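Werkstattbuch Wirkberg, Mai
Oberflächen: Hartölversuch, zweiter Durchgang

Probebretter Eiche, Zuschnitt wie beim ersten Durchgang, Endschliff Korn 180. Öl von Zieliński, Charge ohne Nummer, Gebinde vor Entnahme aufgerührt. Auftrag mit Ballen, Überstand nach 8 Minuten abgenommen. Raumklima laut Hygrometer 58 % rF, Fenster gekippt.

Zwischenstand nach 36 Stunden: Reihe A grifffest, Reihe B an den Hirnholzkanten noch klebrig. Vermutlich zu satt aufgetragen. B bleibt liegen, kein Zwischenschliff vor Freigabe durch B. Jasińska.

Arbeitsplatz: dunkelbrauner Holztisch an der weißen Wand. Papier und Holzkehrschaufel liegen dort, Klarsichtbehälter steht links hinten.
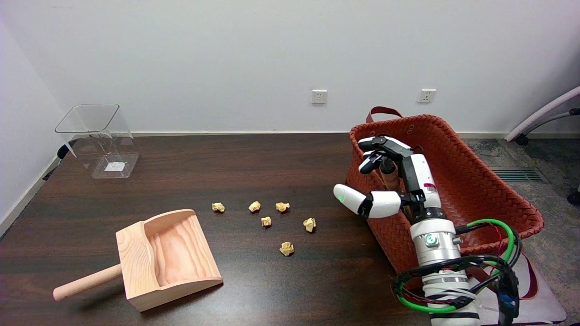

Offene Punkte

Ölgetränkte Lappen weiterhin nur in den Blechbehälter mit Deckel, Selbstentzündung. Gilt auch für Kleinmengen.
Wasserprobe an Reihe A: 2 ml je Brett, Einwirkzeit notieren. Übernimmt J. Qin.
Rückfrage Skurkau wegen Trockenstoffgehalt, Datenblatt fehlt noch.
Schleifkorn 240 als Variante C? Mit Lorena klären.

J. Kołodziej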